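손목 카메라와 고정 카메라 중 그리퍼 비교 시험에 적합한 구성에 관한 문의

작성자: Aldana Pereyra
분류: 그리퍼 및 엔드이펙터 / 비교 시험

안녕하십니까. 당 연구실에서는 Franka Emika 로봇 팔을 이용하여 상자 피킹용 그리퍼 두 종의 비교 시험을 준비하고 있습니다. 비교 대상은 현재 사용 중인 평행 조 그리퍼와 Kendel사의 흡착식 그리퍼이며, 시험 횟수는 그리퍼별로 500회를 계획하고 있습니다.

평가 대상 물품은 컴퓨터 마우스, 케이블 묶음 등 형상이 일정하지 않은 소형 물품입니다. 파란색 플라스틱 상자 세 개를 나란히 배치하고, 바닥에는 구멍이 있는 골판지를 깔아 사용합니다. 인식에는 손목부의 소형 센서 모듈과 로봇 뒤편 알루미늄 프레임에 설치한 막대형 센서를 함께 검토하고 있습니다.
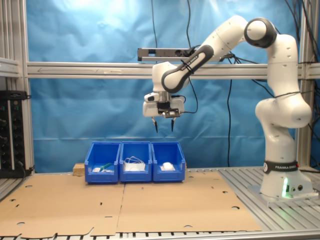
문의 사항

첫째, 두 그리퍼의 파지 성공률을 공정하게 비교하려면 손목 센서와 고정 센서 중 어느 쪽을 기준으로 삼아야 하는지 의견을 구합니다. 예비 시험에서 손목 센서만 사용한 경우, 케이블 묶음의 파지점이 매번 다르게 산출되었습니다.

둘째, 흡착식 그리퍼로 교체하면 공구 중심점과 하중 설정이 모두 변경됩니다. 이 경우 손목 센서의 보정을 처음부터 다시 수행하여야 하는지, 기존 보정값에 치수 차이만 반영하여도 무방한지 알고 싶습니다.

답변 2건

Leandro Troncoso
기준 센서는 고정 센서로 하실 것을 권고드립니다. 그리퍼를 교체하여도 시점이 변하지 않으므로 두 조건의 입력을 동일하게 유지할 수 있습니다. 다만 팔이 상자 위에 머무르는 동안에는 전완부가 시야를 가릴 수 있으니, 촬영 자세를 별도로 지정하고 팔이 그 자세에 도달한 후에만 영상을 취득하시기 바랍니다.

보정에 관하여는 센서의 부착 위치를 먼저 확인하셔야 합니다. 센서 브래킷이 플랜지에 고정되어 있고 교체 과정에서 분리되지 않는다면, 플랜지와 센서 사이의 변환 행렬은 그대로 사용할 수 있습니다. 공구 중심점, 질량, 무게중심은 새로 입력하십시오. 센서가 그리퍼 몸체에 부착되어 있다면 재보정이 필요합니다. 당 기관에서 Zaltoretti 그리퍼를 시험할 당시 치수 차이만 반영하였다가 파지 위치가 한쪽으로 치우쳐, 이미 수행한 300회분의 기록을 폐기한 사례가 있습니다.

아울러 결과는 물품별로 구분하여 집계하시기 바랍니다. 평평한 면이 있는 물품과 케이블 묶음을 합산하면 흡착식의 특성이 평균값에 묻히게 됩니다. 물품의 초기 배치도 미리 목록으로 작성하여 두 그리퍼에 같은 순서로 적용하시는 것이 바람직합니다.

Prarmont 사용자 지원
저희도 유사한 구성을 운용하고 있으며 손목 센서만으로 큰 문제가 없었습니다. 케이블은 흡착식으로는 어려울 것으로 판단되므로 시험 항목에서 제외하셔도 될 것 같습니다. 제어기 버전을 함께 기재하여 주시면 추가로 확인하겠습니다.

작성자 추가 의견 (Aldana Pereyra)
두 분의 답변에 감사드립니다. 확인 결과 센서 브래킷은 그리퍼를 분리할 때 함께 탈거되는 구조이므로, 교체 시마다 재보정을 수행하기로 하였습니다. 케이블 묶음은 실제 피킹 대상에 포함되어 있어 시험 항목으로 유지하고, 성공률은 별도 표로 정리할 예정입니다. 제어기 버전은 담당자 확인 후 이 글에 추가하겠습니다.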